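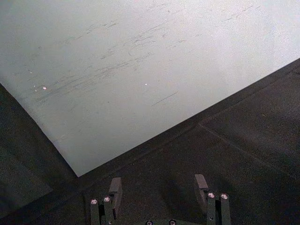 Wrist camera view, gripper open near the corner of the flat panel.

4. Recording demonstrations

Read Section 3 (Arm check and cable routing) before you start. Both arms must be homed and the Trovik recorder must show Ready.

4.1 Preparing the station

1. Clear the dark table of everything that isn't on the task card.
2. Place the task objects inside the reach of the arm that will handle them. Move them to a new position and angle for each episode.
3. Open the wrist camera feed in Trovik. Check that both fingertips are in view at the bottom and that the surface behind them isn't washed out. Pale, matte objects may need the exposure lowered one step.
4. Wipe the lens if a spot stays in the same place while the arm moves. Marks that move with an object belong to the object and can be left alone.
5. Open the second view and check that it covers the table and the gripper together.

Note: Scuffed and worn objects are fine to use. Do not swap them for new ones partway through a set.

4.2 Recording an episode

1. Select the task name from the list. Do not type a new one.
2. Press Start and wait for the tone.
3. Guide the arm to the object at an even speed. Stop short of contact, line up the fingers, then close.
4. Carry out the task as written on the card.
5. Open the gripper, back away until the fingers are clear, and press Stop.
6. Mark the episode Keep, Retry or Discard.

An episode may run up to 900 frames. The recorder stops by itself at that point and marks the episode Retry.

Caution: Keep hands off the table between Start and Stop. If an object falls, press Stop first and pick it up afterward.

4.3 Long-handled utensils

Grip the handle near its upper end, with the fingertips flat against it. Leave the tip showing above the fingers so that the second view can pick it up. Lower the utensil into the pot slowly and keep it close to upright on the way down.

Caution: Check the cables before every episode. A cable lying over the rim of a pot can catch on the handle or be dragged by the utensil.
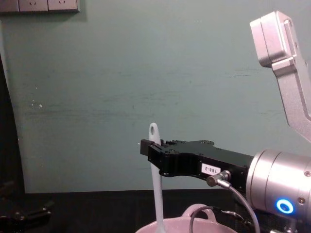

Mererid Morris asks whether a grip that slips and is then corrected should be kept, given that the Ilari set from April has plenty of them. Keep it, provided the correction was made with the arm and the task was finished. Add the tag "regrasp". If a hand came into view to help, mark it Discard.

4.4 Ending a session

1. Return both arms to the rest position.
2. Play back the last 2 episodes in full, in both views.
3. Compare the episode total in Trovik with the total on the session sheet. The two must match before upload.
4. Select Upload and leave the station powered until the bar clears.

If the upload stops with code 321, the two views have different frame totals. Do not trim either one by hand. Set the episode to Hold and write its number on the session sheet for Ishbel Lennox.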